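Deltlow Countertop Sealer 351
Posted by Ewurabena Ackah, Merbridge Surface Products
Monday, January 25, 2021
12 shares | 4 comments

Deltlow 351 is a water-based penetrating sealer for concrete and cement-finished countertops in homes, staff kitchens and small cafés. It enters the pores of the surface and reduces the uptake of water, cooking oil and coffee. The finish is matte and does not noticeably deepen the color of gray concrete. On dark pigmented slabs a slight deepening may occur, and a trial patch on the underside is advised.

The product is supplied ready to use and must not be thinned. New concrete should cure for four weeks before the first coat. Older counters should be stripped of wax, washed with a neutral cleaner and left to dry overnight. Surfaces that have been ground should be finished with a 400 grit pad. Finer polishing closes the surface and limits absorption.

Apply with a short-nap microfiber pad in overlapping passes. Leave the sealer for ten minutes, then wipe off all excess with a clean cloth. A second coat may follow after two hours. Residue that has dried on the surface will appear as a white haze and can be removed with a damp pad and a small amount of fresh sealer. 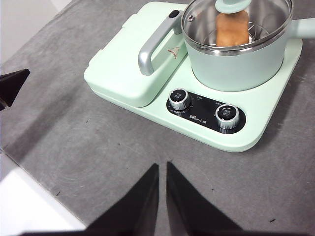 Sealed counters may be returned to light use after 24 hours and to full use after seven days. During that period the surface should be kept free of standing water, mats and adhesive feet. Small appliances require particular care, as moisture held beneath them cannot evaporate. A unit with a broad, flat base, such as the mint-green breakfast maker with its sandwich compartment and lidded pot, covers a considerable area of counter and should be lifted weekly so that the area beneath can be wiped dry. Deltlow 351 is not a heat shield, and trivets remain necessary under hot pans.

Routine cleaning calls for warm water and a pH-neutral soap. Vinegar, lemon juice and descaling liquids will etch concrete whether or not it has been sealed, and spills of this kind should be rinsed off at once. Resealing is recommended every April in commercial kitchens and every second year in homes.

Containers: 1 quart, 1 gallon, 5 gallon
Storage: 40 to 85 °F, protected from frost
Shelf life: 18 months unopened
Minimum trade order: 4 containers

Technical inquiries should be addressed to Ailbhe Ó Súilleabháin at the Merbridge product desk. The safety data sheet is sent with each first order and on request.

Last updated by the product desk: tables revised, container sizes added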